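Jun 9, 2026

Legs like string this morning. We had the away match at Etholm last night, my second full game of korfball since I joined the university club in March, and I played all of it because Anqi Han had an essay due and our only other sub turned her ankle warming up (she's fine, she was eating chips by half time).

We lost by 2. I'm cross about it and also a bit pleased, if that makes sense, seeing as Etholm put a dozen past us last time! My defending was all right. My shooting was dreadful. I had one clear go from right under the post and it came off the rim and went straight to their tallest player, who looked as surprised as I did.

The coach home broke down near Kokent so I wasn't in bed till gone one. Slept through the nine o'clock lecture, must borrow notes off someone. Anqi messaged to say her essay came out at 2285 words and she hates every one of them.

No training tonight, thank goodness, the hall's booked for exams. Did my stretches on the bedroom floor and rang Mum, who still thinks I play netball. I've given up correcting her.
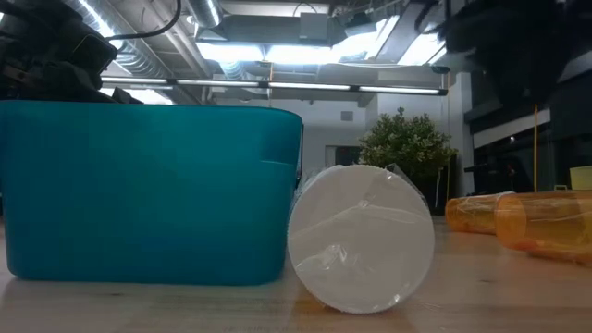
Before the next match

Get new laces. Pay Anqi back for the coach. Fifty shots a day from close in, no excuses, even if it's raining.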